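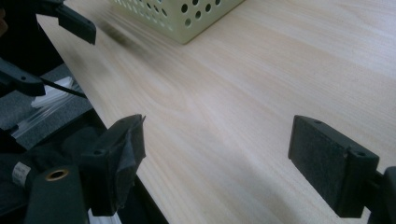
Ticket 265 - Scheduled backups report "Completed" but files are missing
Product: Praltier Desktop Backup
Status: Reopened by customer
Priority: Normal (customer has asked for High, twice)

Customer, 8:40 am
Your app says my backup completed last night. It has said so every night since June. Yesterday I needed one spreadsheet back and it wasn't there. The folder is there, the folder's name is spelled correctly, and there is nothing in it. I would like to know what "Completed" means at your company.

Running the current version on a home office computer, backing up to a Voicu external drive. Plenty of free space on the drive. I have already restarted everything, so please don't ask.

Support, 9:15 am
Thank you for contacting Praltier support. "Completed" means the job reached the end of its list without a fatal error. Please try the following:
1. Restart the computer.
2. Unplug the drive and plug it into a different port.
3. Run a manual backup and tell us the result.

Customer, 9:52 am
I restarted, again. I changed the port. The manual backup took 7 seconds and said "Completed, 100%". I have years of work in that folder. Nothing copies it in 7 seconds.

So what is it 100 percent of?

Support, 10:30 am
The percentage refers to items on the job list. If an item is skipped, it is still counted as processed. Could you send the log? Help menu, then Export Log.

Customer, 10:48 am
Log attached. Most of it is the same line:

SKIP source unchanged since last run
SKIP source unchanged since last run
SKIP source unchanged since last run

These files have never been copied. There was no last run for them to be unchanged since. I'd also point out that a skipped file is not a processed file in any sense I'd want from a backup program.

Support, 11:35 am
We see this when the drive was used before with another computer. The index file on the drive may be out of date, so the program believes it already has copies. Was the drive used elsewhere?

Customer, 11:50 am
Yes, on my old computer, which I replaced in June. I followed your "Moving to a new computer" page to the letter. It says to keep the old index because it "saves time." I suppose it does.

Support, 12:20 pm
Please rebuild the index: Settings, Storage, Advanced, Rebuild. We also recommend updating the drive firmware from Voicu, as this has helped some customers.

Customer, 2:05 pm
Rebuild finished. The first backup after that ran for nearly 2 hours, which is the first believable thing this program has done. The spreadsheet is now on the drive. I restored it to a different folder and it opens.

I did not touch the firmware. I can't see what it has to do with an index your own software wrote, and I'm not changing two things at once and then guessing which one worked.

Support, 2:20 pm
Great news! We are marking this ticket as Solved.

Customer, 2:31 pm
Reopening. My copy works. What I asked in my first message still hasn't been answered, and there are other people reading "Completed" every morning and going off to make coffee. I'd like to know:
- whether the wording will change when files are skipped
- whether the moving page will stop telling people to keep the old index
- whether a rebuilt index can go stale again without a warning

Support, 4:10 pm
Passed to the Covdale office, who look after the desktop app. The moving page has been sent for review. On the third point, a warning is planned for a later release - we can't give a date.

Customer, 4:26 pm
Then I'll keep a second copy with Bavuveo until there is one, and I'll be opening a few files off both drives every week to check. Please leave this ticket open until the page has been changed. I'll be looking at that too.

Support, 4:40 pm
Status set to Pending. Linked to the documentation request.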